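About Prondley

Prondley is a small company that arranges artificial flowers for offices where the real ones keep dying. Teodora Grgić started it with one desk, one chair and a strong opinion about lavender. There are six of us now – the opinion hasn't softened.

Our workroom has white walls, pipes across the ceiling and a standing fan.
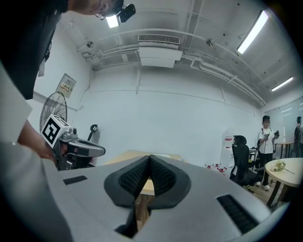
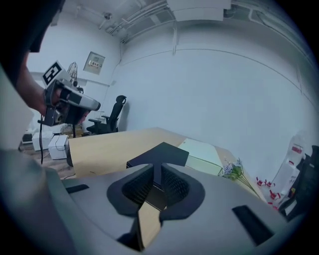

Orders go out every April and whenever else someone asks nicely. Stems can be bent to suit your vase. Teodora can't be.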